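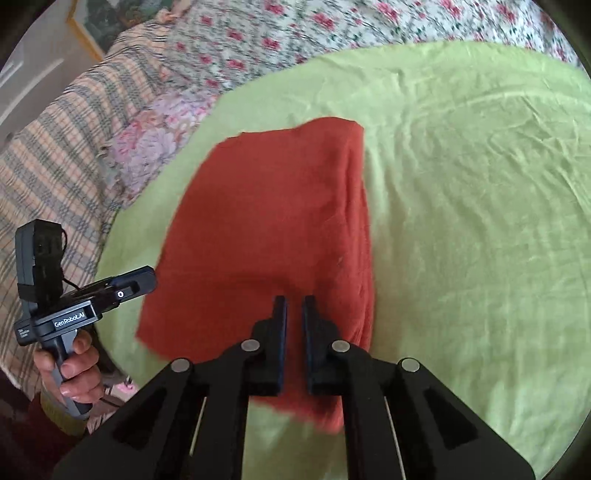
Home recorders wanted: clothes folding, paid, Hundstead area and nearby

Posted 2024-07-27

Duva is looking for people to fold laundry at home with a pair of hand-held grippers. You fold, the grippers record, we use the recordings to train a folding model. That's the job. No lab, no commute, your own bed or table is fine.

We need 32 people for this round. Some spots are already gone so please don't sit on it.

What you do

Pick up a kit from our Clarkon Street office. One gripper for each hand. You squeeze the handle, the jaws close, you move the cloth. Takes an evening to get used to, folks who sew or fold for a living usually get there faster. Then you record at home, on your own schedule, in sittings of 60 minutes or less. Upload at night over your own wifi.

Target is 3000 good folds across the whole group before the end of October. Not per person! Someone called in a panic last time.

What we want folded

Sweaters, tees, pants, kids clothes, towels, pillow cases. Knits most of all, we are short on knits. Old, stretched, pilled, all welcome. Please do not buy anything for this and do not iron first.

One garment at a time on a plain sheet or cover. Spread it out, sleeves in, then body, then set it aside. Same piece can be used again up to 5 times if you start it from a different mess each time. Different mess means pick it up and drop it, not nudge it over an inch.
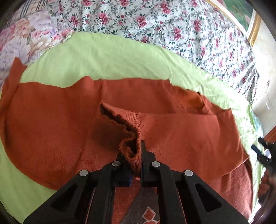
Sleeves are where most takes go bad. Grip at the cuff, lift a little, carry it across, let go, and only then move the other hand. If the cuff slips out keep going and pick it up again. We keep those. A slip and a recovery is worth as much to us as a clean fold, so don't stop and restart, and don't delete it.

Things we can't use:
fingers touching the cloth after the recording has started
TV on in the background
other people's faces
mail, pill bottles, anything with a name on it
takes where you stop halfway to answer the phone

Who can apply

18 or over. Two working hands and OK standing or kneeling for up to an hour. Left handed people very welcome, we have almost none. A room with decent light, daytime or lamps, either is fine as long as it's steady. No tech background needed. If you can charge a phone you can run the kit.

Pets are ok if they stay off the sheet.

Pay

Paid per accepted sitting, every two weeks, by bank transfer. Rate sheet goes out with the reply to your application and you can say no after you read it, no hard feelings. Training evening is paid too. We cover a broken gripper unless you drove over it.

Your recordings go to Duva and to Paucar, who build the model. Both named in the consent form, please read it. You can pull out any time before a batch is sent and we delete what you made.

How to apply

Write to Amparo Echeverri at the Clarkon Street desk, subject line FOLDING. Tell us:
your first and last name and what part of town
which evenings you could come for training
roughly how many hours a week you can give
what you'd be folding on (bed, table, floor)
left or right handed

One phone photo of the spot you'd use helps a lot but its not required.

Questions about the kit itself, charging, uploads, jaw pads coming loose, go to Zdeňka Jurčo. She also runs the training evenings. Please don't send her applications, they get lost.

We answer in the order they come in. If you recorded for us in the towel round you don't need to re-apply, just reply to your old thread and say your in.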